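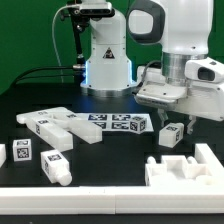 The Block Table
Gallery and notes by Areeba Khattak
Updated 2022-06-22

Welcome, and thank you for stopping by! I have been promising people a proper page for the white blocks ever since I put a few of them in my coat pocket and carried them to a family dinner in April, where they went around the table faster than the bread did. My aunt wanted to know if they were for sale (they aren't), my cousin wanted to know if they were a puzzle (sort of), and I went home thinking I ought to write some of this down somewhere.

So this is the page for them. The set is called Hitar, a name we picked off a long list late one evening and then got too fond of to change. Lesego Molefe and I have been drawing, printing, sanding and rearranging these pieces for longer than either of us planned. I did most of the drawing. Lesego did most of the sanding and has opinions about it, which I have tried to pass along fairly.

The big piece on the left

I call this one the branch. A long bar runs straight across the back, and then a rectangular block and a longer bar are attached below, with the longer one going off at an angle, so the whole thing ends up lopsided in a way I find very pleasing. My first drawings were all neat and square. I had crosses and little staircases, everything lined up like kitchen tile, and they were fine, and I couldn't stay interested in them for more than a minute. Then I let one bar lean and suddenly I kept turning the thing around to see what it looked like from the other side.

I love how an interlocking shape reads from a little distance. You see one big white object first, and only after that do your eyes start picking out where one length might end and another begin. If you enjoy old timber barns you probably know the feeling. I grew up near one and spent a lot of summer afternoons lying on my back looking up at where the beams met, and I'm sure some of that has crept in here.

The cubes with the tags

The cubes are everyone's favorites, and I understand why, because a cube is a friendly thing to pick up. These have black-and-white marker tags on their faces. In the picture, one sits with a tag on top and another on its side, and a second cube on the marker sheet shows them on its top and on two sides. People who have never come across the tags before tend to guess crossword puzzles, or quilt squares. I was raised by a quilter, so I lean toward quilt squares myself.

We went back and forth about the margins around the tags for an embarrassingly long time. If the pattern runs too close to the edge of a face, the cube looks cramped, like a poster in a frame that's too small for it. Give it a little white border and it settles down. I made a whole row of paper mock-ups to convince Lesego of this, and Lesego looked at them for a while, picked up the one I had liked best, and said yes, obviously, why had I made so many.

Putting a tag on straight is its own small skill. My advice is to line up one corner first, hold your breath, and lay the rest down slowly from there. Don't try to fix a crooked one by sliding it. Peel it off, make a cup of tea, and start again with a new one.

The marker sheet

In the middle of the table is the flat white sheet, printed with four of the square patterns, two by two. One cube is partly covering the back-right corner, and I do like how the two go together, the little printed faces standing up beside the big printed ones lying flat. It has the look of a board game whose rules got lost in a move.

I have a real weakness for printed sheets of any kind. Seed packets, bus maps, the folded instructions that come with shelves. There is a drawer at home full of them that I'm not allowed to talk about anymore. A sheet like this one gives the table a middle, and once a table has a middle it's easier to decide where everything else goes.

If you are printing anything like it for yourself, please check the page scaling before you send it off. Most printers will happily shrink your page to fit the margins without saying a word. I keep a ruler next to ours now. I would also steer you toward a heavier, matte paper. The thin office kind starts to curl at the corners after a few days, and the glossy kind picks up every light in the room.

White on black

The tabletop is black, and I would not go back to a pale one for anything. For months we spread the blocks out on a birch table of mine, which is a lovely table for eating at, and the white pieces just sort of melted into it. On black you can see the outline of every single one, even the awkward little ones that like to hide behind their neighbors.

The downside, and anybody who has owned a black countertop will be nodding already, is dust. Crumbs from sanding, threads off a sweater, one cat hair that must have traveled in on somebody's sleeve. We wipe down with a barely damp microfiber cloth and then a dry one. Paper towels leave lint, so we gave up on those.

Behind it all there's the flat green, which I have come to like very much with the white. It reminds me of the felt on my grandfather's card table, though his was a good deal more worn, and had a ring on it from a coffee cup that he blamed on my uncle until the end of his days.

How the pieces are made

They're all 3D printed, and I get more letters about that than anything else, so let me go on about it for a bit. We keep a log, and at the last tally the log had 353 finished pieces in it, counting the early ones that we don't really use but can't bring ourselves to throw out. Printing those took around 184 hours altogether, a lot of it overnight, with me getting up to check on things that did not need checking.

White is a hard color to print well. It shows scorch marks and fingerprints, and one roll of white is never quite the same as the next. We had a spool that looked perfectly good on its own and then came out creamy as soon as it was set beside the others. Those pieces went to Lesego's niece, who has built them into a sort of zoo. Buy enough of one batch to finish the whole job if you possibly can, and write the batch number down somewhere other than on the box, which you will recycle by mistake. I have done it twice.

After printing comes the tidying up. Lesego starts at 120 grit on the rough edges and works up from there, and firmly believes in sanding in one direction and in listening to the radio while doing it. The corners get the gentlest touch. Too much and they turn soft like used soap, and the bars stop looking like they belong with each other. My own method, for the record, is to sand until I get bored, and I have been asked to stick to the drawings.

Fit is the part that takes the patience. For the joints we tried out 8 different gaps, each one a hair wider than the last, and printed them all side by side on one long test strip. The tightest ones had to be persuaded apart with a butter knife. The loosest ones fell off if you sneezed. We settled somewhere a little to the loose side of the middle, and I keep the test strip on the windowsill as a kind of souvenir.

Arranging the table

I used to lay everything out in rows by size, because that is how I was taught to put away silverware. It makes a very tidy table and a very dull one. Now I put the biggest shape down first, off to one side, and then let the smaller pieces scatter where they like, with some open black table left between them. You want gaps. If two things are nearly touching, either push them together or pull them farther apart, since nearly touching always looks like an accident.

Lesego's habit is to walk all the way around the table before changing anything. It used to drive me up the wall, and now I do it too. From the far side, a piece you have been fussing over for ten minutes may turn out to be hidden behind another one, and all your fussing was for you alone.

Putting away takes longer than setting out, as it does with everything. The long bars go flat in a shallow drawer with a towel under them. The cubes go in a lidded tub, with tissue between the layers so the tags don't rub. The branch gets a shelf to itself, and I still move it with two hands.

A few questions I get a lot

Can I buy a set? Not at the moment, I'm sorry to say. We barely have shelf room for our own, and I'd be a terrible shopkeeper.

Will you share the drawings? Yes, for the simple bars and the plain cube, as soon as I've cleaned them up. The branch needs another round of work on the angled part first.

Are they for children? They get handled by children whenever my family visits, but they weren't designed as toys, and the smallest ones are too small for very little kids.

Do they come in other colors? We tried a dark blue once. I'm glad we did it and I don't think we'll do it again.

If you have made something along these lines, I would dearly love to hear about it, especially if you have solved the problem of matching whites. Write to me through the contact page. I'm slow with replies in the summer, when the garden gets the better of me, but I do read every note.

Areeba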